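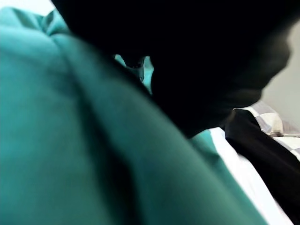

Print this page | E-mail this page

PRESS RELEASE – for use from September

Reinholz puts robot arms on the folding floor, keeps the full team

Textile care firm Reinholz has begun handing part of its sorting and folding to robot arms at the Namar site. Garments, sheets and pillowcases to start with. Towels later, once the grippers have been tried on heavier cloth.

The arms were fitted by Loltel and run on handling software from Stiltex. Two work cells so far. Each has a gripper that picks a piece out of a mixed pile, spreads it and passes it along to the folding table. Staff load the piles, check the finished stacks and take over anything the arm gives up on.

No jobs go as a result. Reinholz has 102 people at Namar and says it will have 102 when the trial ends. What changes is the day. Until now a folder stood at one table for a full shift, doing the same reach and lift. Under the new rota everyone moves on after two hours, and the early start goes from 5.30 to 6 in the morning.

"The shoulder complaints were what got us going on this," a spokesperson for the company said. "People were coming to us after ten years on the tables and asking for lighter work, and there wasn't any. Now there is some."

Training is done on site and in paid time. 30 staff have been through the first course, which covers stopping and restarting a cell, clearing a snagged piece and the daily checks on the moving parts. Those who pass go up a pay grade. The rest of the floor will be offered the course before the winter rush – nobody is obliged to take it.
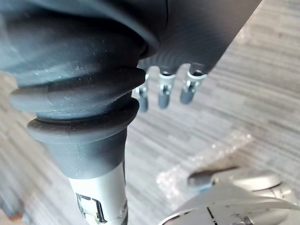

Upkeep is the part the company expects to learn most about. Lint and dust get everywhere in this trade, and joints, covers and fingertips all need looking at regularly. Loltel fitters will come in weekly at first, with trained Reinholz staff taking over the routine work bit by bit. Spare parts are kept on site so a cell should not have to stand idle overnight.

Speed is not the main aim at this stage. On its best shift so far one cell handled 1244 pieces, which is still behind an experienced folder. Thin cotton goes well. Dark items lying on other dark items are harder, and so is anything with straps. Pieces the arm can't manage go into a side bin and are done by hand the same day.

Staff reps were in on the planning from the start and have a seat at the monthly review. They asked for two things, a stop button within reach of every table and no individual speed figures taken from the cells. Both were agreed and are writen into the site rules.

The trial runs until spring. A decison on further cells will be made after that.

ENDS

Comments (3)

foldedflat: 9 yrs on the tables at another place, my neck would of liked this. Does the higher grade stay if the trial stops?

M.T.: Half an hour more in bed, I'll take it

pressroom_fan: fitted sheets though. Let me know when it does fitted sheets

Contact: Reinholz press desk, Namar site | © Reinholz, all rights reserved | Back to top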